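Search the forum Advanced search

Perception and Planning > Garment handling > Keypoint detector returns the wrong collar point

Posted by d_ritchie
Our group is training a keypoint model for folding denim jackets, using wrist-camera recordings from hand-held grippers. The model, built on the Clikora toolkit, predicts two collar points, the hem corners and both cuffs. On a validation set of 267 images, the left collar point is reliable. The right one drifts toward the shoulder seam. A typical input is attached.
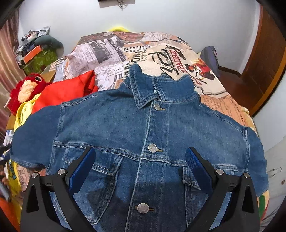 Jacket face up, buttons fastened, both fingers open.

The right flap lies flatter than the left, and I suspect the topstitching on the shoulder is drawing the prediction outward. Would members recommend relabeling, or a change to the loss?

Reply by thorey_z
I would examine the background first. The printed bedspread carries large lettering and script strokes close to the collar, and these give strong edges. Please mask the bedding and run the same 19 worst cases again before relabeling anything.

Reply by Ploltard
I respectfully disagree. Masking hides the fault and the planner will still meet patterned bedding in use. Shadow on the denim is the more likely cause. Increase the brightness augmentation and train for a further 100 epochs.

Reply by d_ritchie
Thank you both. Masking corrected some of the 19 cases – the cuff error did not change. A second view is attached, with the sleeve folded over the body and another gripper at the cuff. 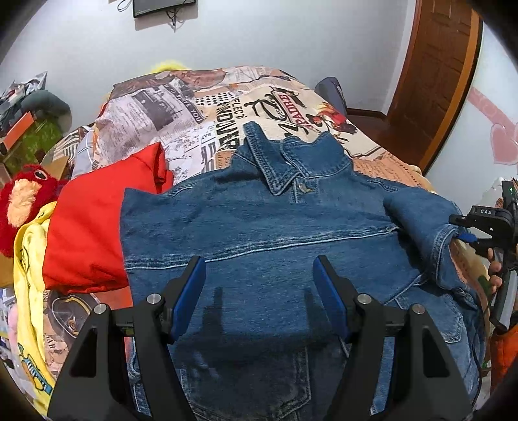 Category: Perception / Occlusion

Reply by thorey_z
The cuff is a separate matter. With the blue tip touching its edge, part of the hem may be assigned to the gripper. Blue pads against blue denim are difficult for any color-based segmenter. I suggest a dedicated gripper class.

Reply by Ploltard
Agreed on the gripper class. I maintain my view on masking.

Reply by d_ritchie
I will label 70 images with the new class and report the results in this thread.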